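Kedley Handheld Teaching Grip, long-term review

Rating: 4 out of 5

I have been using the Kedley grip since September to teach a small arm how to handle dishes, and I think I've put enough hours on it to say something useful. Most of the reviews I read before buying were written after an afternoon with it. Some of the problems don't show up in an afternoon.

For anyone comparing: I came from leader-follower teleoperation, where you move a small copy of the arm and the real one follows. I still have that setup and still use it. The Kedley is the other approach. You hold a trigger handle with the same fingers on the end that your robot has, you do the task yourself, and the software works out the motion afterward from the wrist camera and the tracking unit. You can also clip the handle into its dock and use it as a remote for the real arm, and that turned out to be the mode I use most.

What comes in the box

Handle, dock, tracking puck, two sets of finger tips (hard and soft), a short USB cable, a calibration card, and a printed sheet with a link to the manual. You need your own gripper on the robot side. The cable is too short. I replaced it the first day with a longer one and had no dropouts.

The soft tips wore through faster than I'd like. The hard ones still look new but they slip on anything glazed. I ended up ordering the Skeltwood replacement pads and cutting them down with scissors. They hold better than either of the stock sets.

Setup

The calibration card has to be flat. Mine shipped with a slight curl and I lost an evening to it before I taped the card to a piece of glass. After that, calibration took a couple of minutes each time. The software remembers the last one but I redo it every session, after a week of recordings came out shifted to the left and I had to throw them all away.

The installer asks for a license key that is printed on the underside of the dock in gray on gray. Take a picture of it before you screw the dock down.

Recording by hand

This is what the Kedley is sold on, and it's good. You pull the trigger to close, let go to open, and tap the thumb button to start and stop an episode. I can record much faster this way than with the leader arm, and my shoulder doesn't hurt at the end. For picking up cups, moving sponges, or opening a cutlery drawer, I would not go back.

The weak spot is anything where your own wrist does something the robot's can't. I turn things over without thinking about it. My arm has one more joint in it than the robot does, and when I looked through my first big batch, a lot of the episodes couldn't be played back. The software does flag these, in a tab called Reach Check, but only after you've recorded them. A beep while recording would have saved me days. Kedley support told me it's on the list.

My first full set was 2000 episodes across several kitchen tasks. It's a lot of dishes. Reach Check rejected far more of the plate episodes than the cup ones, and nearly all of the bad plates were the ones where I tipped the plate up on edge for the rack.

Phong Hứa, who runs the same arm and lent me his dock while mine was being replaced, had the same trouble with pan lids. His fix was to wear a wrist brace from the drugstore so he'd stop bending that way. I tried it and it does help, although I looked silly and it got sweaty.

Recording by remote

For plates I gave up on freehand and switched to remote. In this mode the handle drives the real arm, so any motion that gets recorded is one the arm can do. It's slower. There is a small lag, and you have to learn to wait for it. The first day I kept overshooting and knocking the rack over. By the third day I had stopped noticing the lag unless I was tired.

The thing to get right is the wrist camera view. You are steering from it a good part of the time, and when a plate is held by the rim it fills up a big piece of the picture. You can't see past it to the slot. I tried three camera positions and settled on one slightly lower than the manual recommends, so I can at least see both fingertips and where they meet the rim. If the tips are out of view you end up guessing whether you have a grip, and I guessed wrong often enough to switch to plastic for practice.

I also learned to pinch the rim at the lowest point and tilt the plate before moving sideways.
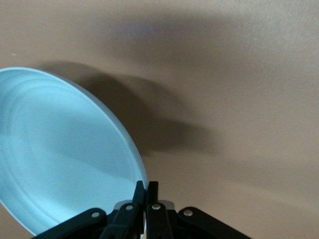

Lighting matters more than I expected. With two lamps on you get two sets of shadows on the wall, one strong and one faint, and they move with the arm. I left mine that way for part of the recordings and turned one lamp off for the rest, so the policy would see both. A friend of mine trains in a tent with even light and his arm does very well in the tent.

For plates I kept 80 remote episodes and trained on those alone. That small set did better than the much larger pile of freehand ones, with everything else the same. I don't want to make too much of it. It's one task on one arm, and I was more careful by then. But if you have a task with a lot of wrist in it, I'd go straight to remote and skip the part where I wasted most of a month.

The dock

The dock is the reason this isn't a five. The clip that holds the handle is thin plastic and mine cracked at the base. Kedley sent a new one at no charge, but it took two weeks to come, and the new one is the same part. I now support the handle with my other hand when I pull it out. The Ellwood dock fits too, with a bit of filing, and it's metal. It costs extra and the cable exits on the wrong side if you're left-handed.

Software

Works. The episode browser is plain and quick. You can trim the start and end, mark an episode good or bad with a key, and add a note. I'd like to be able to sort by note. Export goes to the usual formats, and I've had no corrupted files. One update in the fall reset my trigger sensitivity without saying so, and I recorded half a session of very limp grips before I caught it. Check your settings after you update.

Compared with the Kong handle

I borrowed a Kong for a weekend. It's lighter and the trigger is nicer, with a clear stop at the bottom so you know when you're fully closed. The tracking wasn't as steady near the sink, where I have a steel backsplash. It has no remote mode at all. If you only do simple pick and place and you want to record for hours, the Kong might suit you better. I need the remote mode, so that settled it for me.

Who should buy it

If you already have a leader arm you're happy with, the gain is mostly speed and a less sore shoulder. If you're starting from nothing and have one arm to teach, I'd get this first and put off buying a leader arm. Budget for better pads and a longer cable, and watch that clip.

Good: fast freehand recording, remote mode that works, steady tracking, support answers email.

Bad: dock clip, curled calibration card, soft tips wear out, no reach warning while recording.

Update: the pads are still holding up. I've moved on to bowls, which are easier to grip but harder to set down straight. Will add to this if anything else breaks.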